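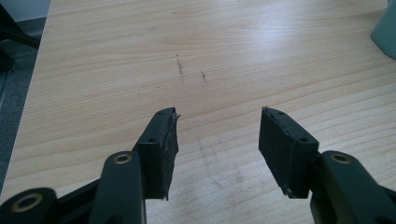 Nermina Pavlović gave up her office in March, twelve years after she first signed the lease. It was a single room above a bakery in Lustby, with a window that stuck and a heater she paid for separately. She now does the same bookkeeping work from the spare bedroom of her house, and says the change has been harder than she expected.

"I had a walk at each end of the day," she says. "It was 20 minutes. I didn't think of it as part of the job, but it was where I stopped being annoyed with people."

Plenty of people in Lustby have made the same move. The town lost its bank branch, then its insurance office, and the rooms above the main street have emptied one by one. Some have been turned into flats. Others have a faded sign in the window and a phone number that rings out.

Arben Petkov manages three of these buildings, including the old Gethin block on the corner. When he started, he had a waiting list for desks. These days he rents by the month and will take a dentist, a tutor or a bloke who sells fishing gear online.

"The rent was never the problem," he says. "It's a hundred things. Parking, the stairs, the kids finishing school at three. If you can work at home, you look at all that and wonder why you bother."

He has tried a few ways to bring people back. A shared kitchen went in on the ground floor, with a proper coffee machine, and over 100 people came through on the open day. Four signed up. Two of them have since left, one for a larger place in Senilcombe and one to have a baby.

Working at home has its own costs. Pavlović's power bill went up over winter, and she had to buy a decent chair. Her accounting software, Fultano, was slow on the home connection until she paid for a better plan. She also misses the bakery, where she used to get a cheese scroll most mornings and catch up on council gossip.

She has since put the walk back in. At half past eight she goes out the front door, around the oval and home again, then sits down to work. At five she does it in the other direction.

Petkov has offered her the old room at a lower rate. She hasn't said no, but she wants the window fixed first.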